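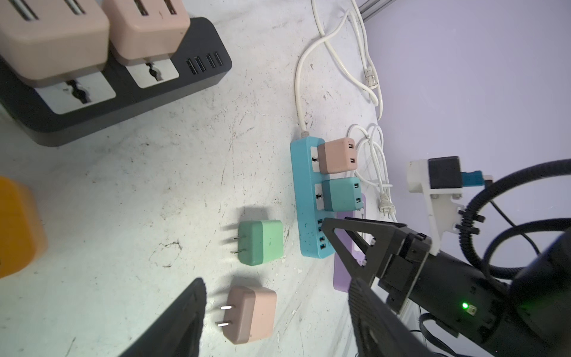 Photo: Harpreet Lapointe

September. Up at 5:40 to look at the sourdough starter before anything else. It had doubled overnight in the cool end of the kitchen and smelled like green apples, so I fed it and left it on the shelf over the fridge. Coffee, one slice of the old rye, and then the notebook.

The rye is the problem this week. I have baked the Pelletier loaf 4 times since I got back from Celau and the crumb is gummy every time in the bottom third. The crust is fine. The top is fine. Cut it in half and there is a damp stripe along the base that sticks to the knife. Lucie Dhillon thinks I'm slicing too early. She leaves hers a full day wrapped in a towel and says a rye under 24 hours old is just hot porridge with a lid. I waited 15 hours on the last one and there was still a stripe.

Changed two things today, which I know is bad practice. I cut the water by two spoonfuls and I dropped the loaf one rack lower. The flour is the dark one from the mill at Jasthorpe, and it drinks more than the supermarket stuff, so I was nervous about taking water out. The dough was stiffer than I like and I had to wet my hands to get it into the tin. Smoothed the top with the back of a spoon and dusted it.

While it proofed I walked down to the post office and then along the canal to Detalbridge. The blackberries are nearly over. I picked enough for a small jar and ate most of them on the way home. The heron was on the weir again. Rained a bit at the lock, then stopped.

The loaf was ready sooner than I expected, with small cracks showing through the flour on top. In at noon. I kept the oven high for the first part and then turned it down and did not open the door, although I wanted to. Out just after one. Weighed it on the rack - 464 grams, a small one, but that's what the little tin makes.

Harpreet rang in the afternoon about the bread table at the harvest lunch. I said I would bring two ryes and a white. I may regret the white. My white loaves have been flat all summer and I don't know whether it's the heat or me. 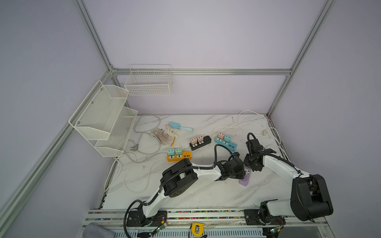

Does rye dough need kneading?
Mixing until there is no dry flour left is enough. Rye has very little of the stretchy gluten that wheat has, and working it longer mostly makes it stickier.

I copied that from the back of Lucie's recipe card so I would stop wasting ten minutes at the counter. My wrist thanks her.

Supper was soup and the last of the cheese. I paid the oil bill and cleaned the tins. The big one has a spot of rust in the corner, so I dried it in the warm oven and rubbed it with a little lard. Wrote to my sister and told her about the heron.

The new loaf is wrapped in the blue towel on the sideboard. I pressed the bottom through the cloth before bed and it felt firm. I won't cut it until tomorrow after lunch. Need to buy caraway, and string for the beans.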